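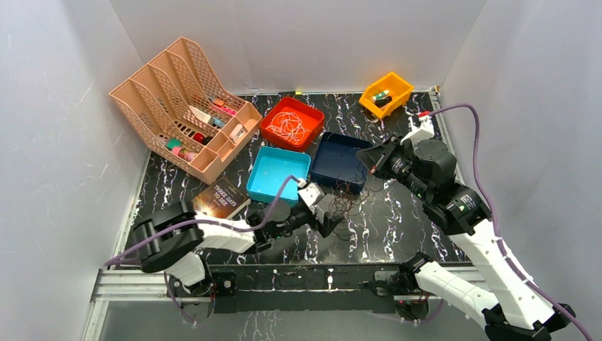 Comparing two finger sets on a two-arm cell without fooling yourself

Updated 2025-10-01. Fixed the part about camera exposure, was wrong before.

Quick one. We had to pick between the Koltia fingers and the Gerkeck ones for our two-arm cell and I did the first round badly. Lost most of a week in September. Below is how we do it now. Should work for any pair of parallel grippers, as long as you can swap fingers without taking the wrist apart.

What you need

Two arms, same model, same firmware. One wrist camera each. One fixed camera that sees the whole floor.
Both finger sets, new or equally worn. Not one of each.
Small stuff to pick up. More on that below.
A few trays and open bins.
Hex keys. The short one always goes missing, buy two.
A log sheet. Paper is fine.

Step 1. Mount and zero

Left arm gets set A, right arm gets set B. Run half the trials, then swap the fingers over and run the other half. Don't skip the swap. Our right arm has a bit more backlash in the wrist and in the first round I blamed that on the Gerkeck fingers for two full sessions.

Close both grippers fully, zero, open, close again. Read the position both times. If it drifts, retighten the finger screws and do it again. Then check that the fingertips meet at the same height. A small offset doesn't matter much on a tray but it kills you on wire.

Step 2. Route the cables

Leave enough slack at the wrist for a full turn each way, then walk the arm through its worst pose by hand with the motors off. Look at where the cable goes when the arm reaches for a back corner. Any cable that crosses between the fingers will get pinched sooner or later, and it'll get logged as a grasp fault.

Step 3. Cameras

Set the wrist cameras before you set the fixed one. Manual exposure, manual white balance, both wrists the same. We use 8 ms on the wrists. Earlier version of this page said to leave exposure on auto – don't. On a shiny floor it pumps every time the arm moves and your detector goes with it.

Check the view at three spots: back corner, middle, right under the shoulder. You want to see both fingertips and the thing you're picking up. If the fingers hide the target on final approach, tilt the camera mount, don't crop.

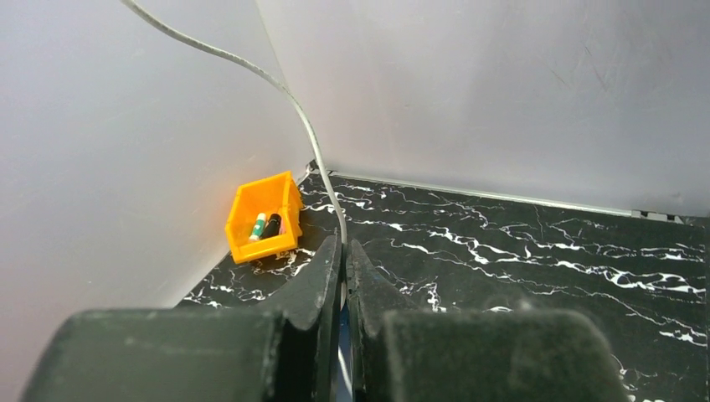
Wrist camera check, back corner: fingertips and the battery bin both in view.

Write down the mount angle. You will bump it.

Step 4. Pick your objects

Rigid, easy: batteries, small boxes, a bottle. Both sets should get nearly all of these. If one doesn't, something is wrong with your setup and the fingers are probably fine.

Flat: a paperback. Picks out a bad fingertip profile right away. The Koltia tips got under the cover, Gerkeck mostly pushed it around.

Floppy: wire, string, rubber bands. The real test. Use wire in two thicknesses or at least two colors so you can tell from the video what got lifted. Kevin Echeverri, who does our vision side, wanted dark wire on a dark floor as well and he was right, it's a camera test as much as a finger test. Keep at least one dark and one bright.

Put them in different places. Some in a tray, some in a bin, some loose on the floor. Bins are harder than they look, the side walls eat your opening width.

Step 5. Run the easy block

33 picks per object per finger set. Same start pose every time. Force limit the same on both, speed the same on both. Log three things only: got it, dropped it, missed it. I tried logging a "grasp quality" score from one to five and it was useless, changed with my mood.

Don't nudge objects between tries unless they leave the reachable area. If they do, put them back on a tape mark and note it.

Step 6. Run the wire block

Slower speed, maybe half. Come straight down with the fingers open over the bundle, stop just above the floor, close, wait one second, lift. Log what came up: a loop, the whole bundle, nothing.
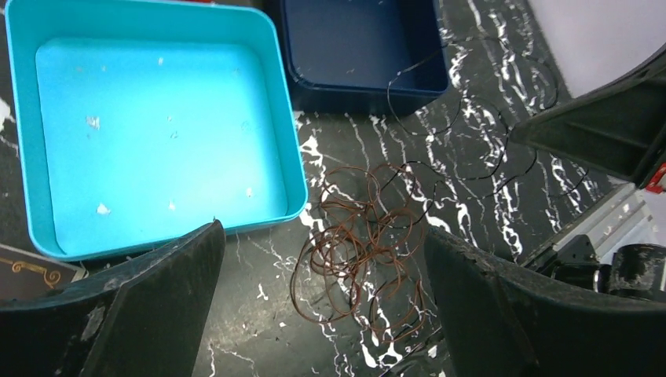
Two bundles that touch each other need their own column. Fingers that grab the wrong wire cleanly still failed. We missed this in the first round and counted them as good, had to rewatch everthing.

If a tip scrapes the floor, stop and raise the close height a little on both arms, not just the one that scraped. Then restart the block. Annoying but otherwise the numbers don't compare.

Step 7. Wear

After the blocks, cycle each gripper 1,000 times on nothing, open and close. Then look at the pads under a lamp and run a short version of the wire block again. Take photos of the pads before and after, same light. We saw a difference by around 400 cycles on one set so check part way through too.

What we got

Easy objects: no real difference.
Flat: Koltia, clearly.
Wire, thin: Gerkeck. Softer pad, the loops sink in.
Wire, thick: tie.
Wear: Koltia better. Gerkeck pads shed a bit.

We went with Koltia on the left and Gerkeck on the right, and the planner picks the arm by object. Wafula Mfaume set that up in the Ospina controller, it's one lookup table. If you're on a Sundatton controller you can't set force per arm in the version we tried, so do that comparision one arm at a time.

Things that went wrong

Zero lost after power cut. Rezero every morning.
Fingers mounted left/right reversed. Check the notch faces in.
Wrist camera out of focus after a finger swap. Lock the ring with tape.
Detector calling floor veins wire. Collect some frames of bare floor and retrain, helped a lot.

Log sheet template is on the downloads page. The column for wrong wire is in there now.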